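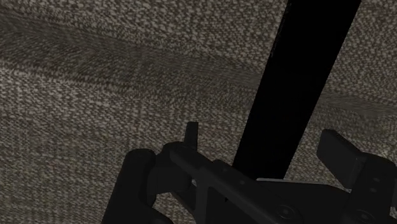 Feb 8, 2019

Notes from the open morning at Ornthorpe, written up on the train back so the others can add to them.

Went mainly for the simulated sofa task. Bovetti built the living room and Bosman supplied the arm model. They had it up on the big screen with two views, one at the wrist and one from the side of the sofa, and ran it for anyone who asked. The side view is the one most visitors watched. I spent more time on the wrist view, as that is what we would be feeding in at Pristport.

The fabric is better than ours. At close range you get separate threads, though parts of the weave go soft and smeary. I asked about texture size and was told it is still being changed. The black object is plain matte with nothing on it, so against the gripper it is dark on dark. Same trouble we had with the tube last year.
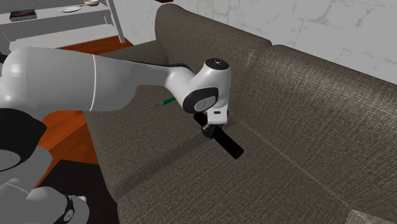 Their set has 582 recorded runs, of which 103 were thrown out, mostly for the arm clipping into a cushion. They treat the seat as rigid. I asked if they had tried soft contact and they had, for a week, but it slowed everything down too much.

The screwdriver with the green handle is on the seat as a second object. I would like to copy that. We only ever put one thing out.

Queue for the hands-on part was 18 people when I joined, so I gave up and talked to the Bosman stand instead. They will send the arm model if we sign their form. Price for the support contract is 200 a month, which we don't need yet.

To do: get the form. Try our pick on a woven texture before the end of February. Check whether our wrist view shows both fingers.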